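The Hour Before Sleep

Sigrun Moen used to eat dinner at the table with everyone else. Then she moved to the late shift at the bakery plant in Edholm, and dinner became something she had at a quarter to one in the morning, sitting up in bed with her shoes still on.

She did that for 14 months. She slept badly for most of them, and she blamed the shift, the mattress and the street light in that order. The street light got a blackout curtain. The mattress got replaced. The shift could not be changed until January, when a day place opened up on the packing line and she put her name down for it.

"I got the day place and I still ate in bed," she says. "I was home by four in the afternoon. I had the whole evening and I was still in there at midnight with a snack."

Eating late is one of those habits that outlives its cause. People start because of a job, a new baby or a bad winter, and when the job ends or the baby sleeps through, the habit stays where it is. I talked to people in Edholm and in Grønli, across the river, about what they eat after the kitchen light goes off. Most of them had never been asked, and most of them had a lot to say.

The answers were plain food. Crackers. Cereal. Cold potatoes with salt. One man keeps rye bread in the drawer with his socks. Hardly anyone cooks at that hour, and hardly anyone uses a real plate. What they want is something that can be eaten in the dark without waking the person beside them, which rules out more than you would think.

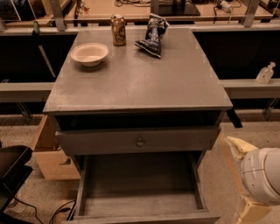
Frøydis Vik disagrees about the dark. The light should be on, she told me, and the food should be in a dish, because a person who can see what is left will stop sooner. She eats half a banana and some oats at ten every night and has no plans to give it up. In her view the trouble starts when people treat a snack as a secret and then have a second one to make up for not enjoying the first.

Her evenings run to a timetable. Oats at ten, teeth at ten thirty, radio until eleven. She has kept to it since her children left home, and she says she sleeps until the neighbor's car starts.

Roald Nordin's evenings do not run to anything. He drives a delivery route for Perka, a grocery wholesaler, and his start time moves from week to week. On early weeks he is up at three. On late weeks he gets in at eleven and is hungry enough to eat whatever is nearest the door.

His answer has been to move the big meal. He now eats it before the shift, even when that means meat and rice at two in the afternoon, and he takes soup in a flask for the break. When he gets home he has toast. It took him most of a spring to get used to it, and he still slips on Fridays.

"My wife thought I was ill," he says. "Who has toast for supper at my size?"

He also gave up drinking anything sweet or with caffeine in it after his break. That was harder than the food. He had been having a can on the drive home to stay alert and another one in bed to have something cold in his hand, and it was the second one he missed.

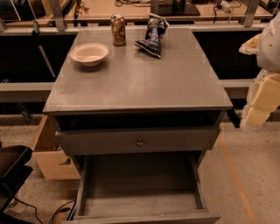

Bowl, can, bag: the late supper at its simplest.

There is a practical side to all this that rarely comes up, and it is crumbs. Bríd Rafferty rents out rooms at Doladier, a guesthouse on the Grønli side with a bus stop at the gate. She changes the beds herself. A guest who eats in bed, she says, can be spotted from the doorway, and she does not mind it, but she has changed how she sets up the rooms.

The pale wooden bedside tables went first. They marked too easily, and every ring stayed. She bought painted ones secondhand and gave them two coats of a hard varnish. She put a small lidded bin beside each bed. She took away the decorative trays, since guests were stacking them on the floor to make space, and she moved the lamps to the wall.

The last change was a shelf in the hallway with fruit, tea and plain biscuits on it. It costs her 155 a month in the busy season. Guests stopped going out to the gas station at night, and the front door stopped banging.
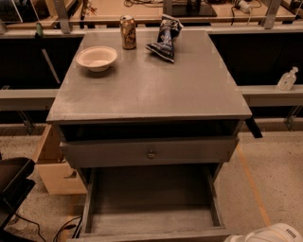
A snack on the nightstand.

Moen's own fix was dull, and she tells it that way. She moved dinner to half past six and put a chair in the kitchen, a soft one with arms, next to the radiator. If she is hungry at ten she sits in the chair and eats there. Then she washes the bowl and goes to bed.

The first 2 weeks were bad. She lay awake thinking about crackers. After that she noticed that on some nights she could not be bothered to go and sit in the chair, and so she did not eat. On other nights she went and had a full bowl of cereal and did not feel sorry about it.

She still wakes up before the alarm. She has kept the blackout curtain, and she says the mattress was worth the money anyway.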